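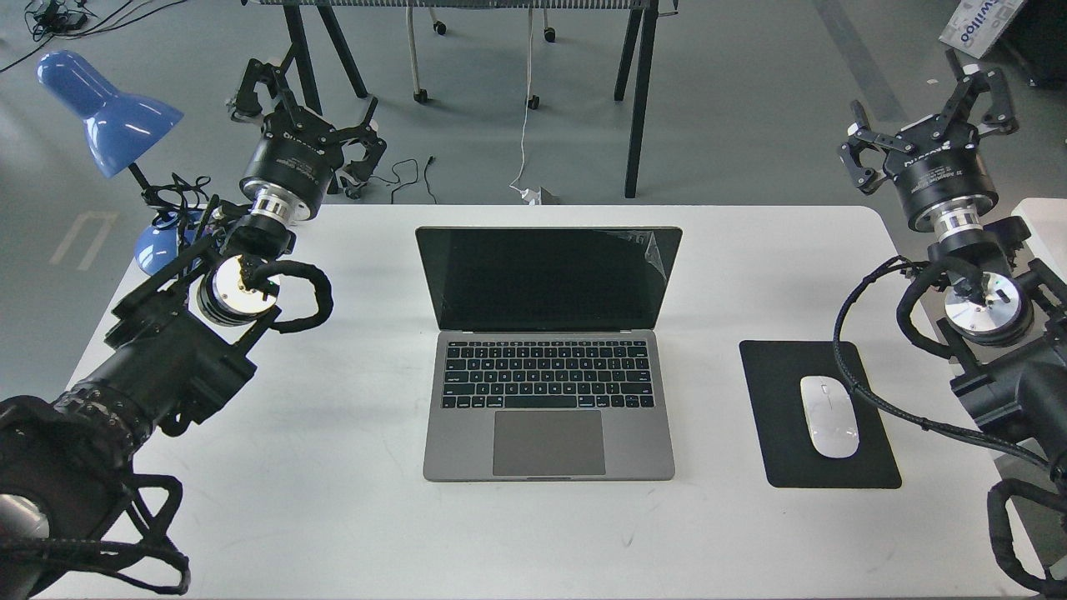
## Week 7: From camera frame to arm command

Notes by Wafula Mbwambo. Read before the lab. Bring your Pan config file from last time.

### 1. The loop

Each cycle of the controller does the following:

1. Grab the newest head camera frame and both sets of joint angles.
2. Run the detector and get a pose for each object on the table.
3. Move those poses into the table frame.
4. Ask the planner for a path for the left arm, the right arm, or both.
5. Send the next joint targets.

Steps 1 and 5 run on a timer. Steps 2 to 4 run when they can. If a plan isn't ready, the arms hold their last target.

### 2. Hard surfaces for perception

A laptop screen that is off is a glossy black patch, and depth readings there are often missing. Do not fit the laptop pose from the screen. Use the keyboard base. The white mouse is easy to segment against its black pad, and much harder if it ends up on the white tabletop.

Cables on the arms move with the joints. Mask them with the `self_filter` step, or the planner will treat them as obstacles.

### 3. Who moves first

Both arms can reach the middle of the table. Lano keeps one shared zone there, and an arm must hold the lock before it enters:

```
if zone.lock(arm, timeout_ms=300):
 execute(path)
 zone.release(arm)
else:
 hold(arm)
```

Common mistake: returning early on a planner error and never releasing the lock. Chun-hung Mok found this in most of last year's submissions.

### 4. For the lab

- Replay the Norkport log (1,075 frames) with the self filter off, then on. Plot the number of false obstacles per frame.
- Frame 89 has a bad depth patch. Say which stage should reject it.
- Add a release on every exit path in section 3.

Hand in code and plots together.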